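We use cookies to improve your visit. Accept / Manage settings

Buy the Small Things First
By Verena Riedl | March

Every spring our workshop in Stancombe plans its equipment money, and every spring the same mistake returns. We write down the big machine first, and what is left over must pay for everything else.

This year the big machine was an arm from Harna. I asked to put 2,000 aside for hand-held grippers, cables and simple test objects. A cheap drawer organizer teaches us more about our needs than a sales brochure. 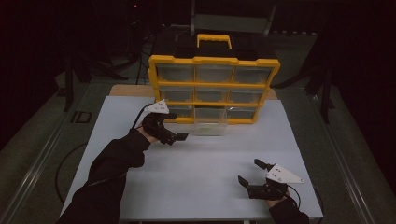 Kwadwo Ackah wrote to me that small purchases are never small, and that his own list of 11 cheap items came to 1,175 before one useful hour of work. He would rather wait a year and buy one good system.

I respect this opinion, but I do not share it. Waiting also costs money, only it stands in no column. Finger pads and their covering wear out, and a budget without a line for them is not complete.

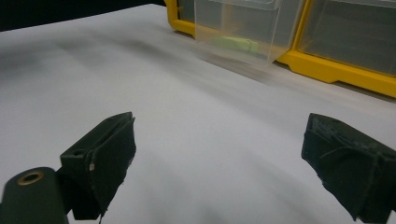
Open gripper fingers in front of a drawer organizer with one drawer pulled out.

My proposal is modest. Let the Harna order stay in the plan, but sign it after the summer, when we know which tasks we want to give to it.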